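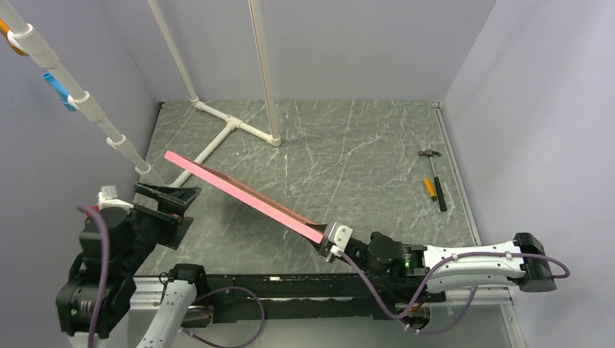
Can a two-arm robot hang a picture yet?

Posted by Timo Schmieder, 8 Dec 2021

I help run a small frame shop and we hang work for customers who can't get up a ladder. Last year we did 343 hangings. My business partner keeps sending me robot clips and says we should budget for a machine. I would be happy if one could pass me the frame and hold it level. Is anyone close to that, or is it still lab work?

Bronwyn McPhee
Still lab work, mostly. Picking up a flat thing is fine if the edge sticks out where a gripper can reach it. Lying flush on a hard surface is another matter – the fingers need something to get under. Then there is the handover. Two arms have to agree on where the frame is, and a long thin object swings a lot at the far end for a small error at the wrist.

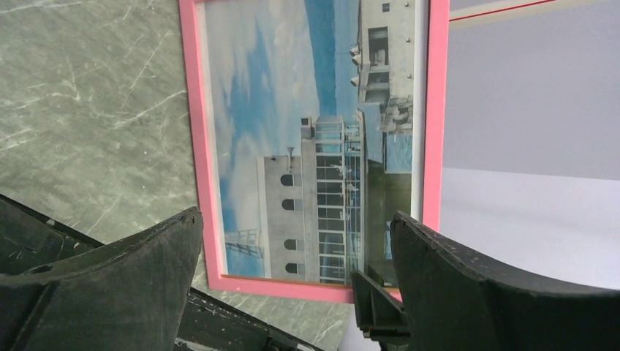 Pink frame with a waterfront print, seen from between the gripper fingers.

Look at how much the fingers hide from that angle. You would want a second view from above or from the side.

The wall is harder again. Finding the stud, starting the nail, catching the wire on the hook you can't see. I would not budget for any of it.

Jörg Wegener
no. buy a laser level and a second ladder

Waltraud Janssen
I disagree a little with Bronwyn. We tried an arm in our shop in October for holding frames while the backing goes on, same frame size all day, and it was usable. It did 186 frames and dropped 2. Setting it up for a new size took over 8 minutes each time, so for mixed orders we went back to doing it by hand. If your sizes vary, I'd wait. Timo, what is the heaviest piece you hang? That would rule out most of the smaller arms anyway.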